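Transfer and Restoration of Dub B-Sides from Seven-Inch Singles
Student project report, Audio Preservation
Despina Vukadinović and Rok Kovačević
Submitted 2025-07-11

3. Method

The source material was 54 seven-inch singles lent by Vlasta Ristić, most of them pressed by Solldale. Only the version sides were transferred. Each disc was cleaned twice, dried upright and played once at 45 rpm with a conical stylus. Files were stored as 24-bit WAV at 96 kHz, with no filtering at the capture stage.

Many of the discs have off-center holes. The resulting pitch drift is easy to hear on held organ chords and less so on drums — it was corrected by hand-centering the disc before capture, never in software.

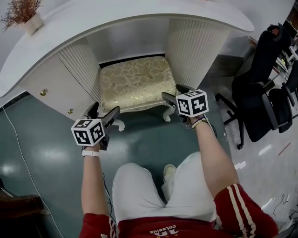 Why was click removal not run on the full file in one pass?
The detector mistakes rim shots and the first repeat of a tape echo for surface clicks. On Nerkano version, the test track, a full pass dulled the snare in every bar. Clicks were instead marked by ear and repaired one at a time, 1672 in total.

4. Level and tone

Bass on the Solldale pressings is cut hot, and peaks below 100 Hz set the capture gain for the whole side. A standard RIAA curve was used throughout. Dušan Radonjić suggested a high-pass filter at 30 Hz to reduce rumble. It was applied to the listening copies only.

5. Open problems

Mixing credits could not be confirmed for the Pawlak sides. The labels name a producer but no engineer, and the matrix numbers do not match the Hilurside discography. These entries are listed as "unknown" in the catalog. Two discs with heavy groove wear still need a second transfer with a wider stylus.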